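Visit to the Student Robotics Project, Prindell College
Report to members of the Ullham Schools Partnership
Feb 13, 2020

Members of the Partnership were received at the engineering building of Prindell College for a visit to its second-year robotics project. The party was welcomed in the main entrance, issued with passes and given a short safety talk before going up to the teaching laboratories. We record our thanks to the college for its hospitality.

The project is now in its second year. It is taken by 13 students, who work in small teams and share the equipment by a booking sheet kept outside the laboratory. The course runs to 182 hours of supervised time, with further hours available in the evenings by arrangement. Students come to it from computing as well as from engineering, and no earlier experience of robot arms is asked for.

The work under way on the day concerned the sorting and moving of everyday goods by a pair of arms fixed on either side of a table. Teams are given a set of mixed objects and must plan how each is to be picked up, which arm should take it and where it should be put down. Toy food, packets and small bottles are used, as they differ in shape and are cheap to replace. The college explained that the bottles cause the most difficulty at first, being apt to roll when touched.

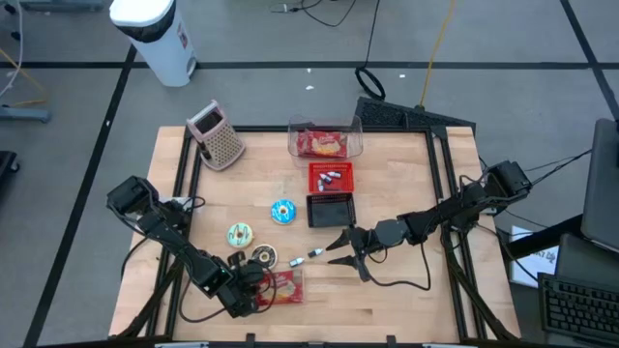 Students are expected to keep a written log of every attempt, including those that fail, and the log carries as many marks as the final demonstration. Several members thought this a sound arrangement and one that could be adopted in school projects at little cost. The teams answered questions readily and spoke plainly about the parts of the task they had not yet solved – chiefly the timing of the two arms when both must reach into the same space.

The party then moved to the Cardoso Room, where last year's teams had left posters of their work. A further talk was given on the Vullov Challenge, the regional student competition which Prindell intends to enter in August. Entry is open to schools and colleges, and over 800 visitors attended the previous final. Teams from schools may enter the junior class, for which the rules are shorter and the table is supplied by the organisers.

In discussion, members asked about the cost of equipment, the amount of staff time needed and whether school pupils might use the laboratory outside term. The college is willing to offer 2 places on its summer course to pupils from each member school, subject to the agreement of parents and to the usual checks. Travel would have to be met by the schools.

Members wishing to put pupils forward should write to the Partnership office. A copy of the project handbook is held there and may be borrowed.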